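Sheet stock notes, 20 July 2026. Moving the coloured craft sheets at Brirkstead out of flat drawers and into upright storage. Short thread.

1/ Flat drawers fail on retrieval. To reach the bottom sheet you lift everything above it, and the corners take the damage. Upright, you pull one sheet and leave the rest alone.

2/ The cost of upright is sag. A soft sheet with no back support folds over at its lower edge, and if left it keeps the curve. Pink is the colour we use most, so it gets handled most.
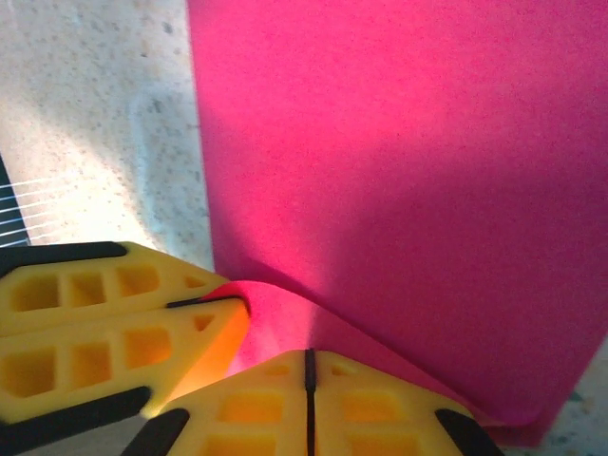 3/ Remedy: a stiff backing board every 60 mm along the rack. I tried wider spacing in May and the thinner sheets slumped within 2 days.

4/ Dividers are from Schmieder, rack from Stevis. The slots didn't match. 3 mm off the divider tabs with a file and they seat properly.

5/ Lift by the top edge with both hands. Pinching low down puts a crease in matte stock and it won't press out.

6/ Keep the rack away from the window. Strong pinks fade unevenly, and you only notice when two sheets go side by side.

7/ The Romdale room is next. Same rack, narrower shelf, so I'll need to re-cut the boards.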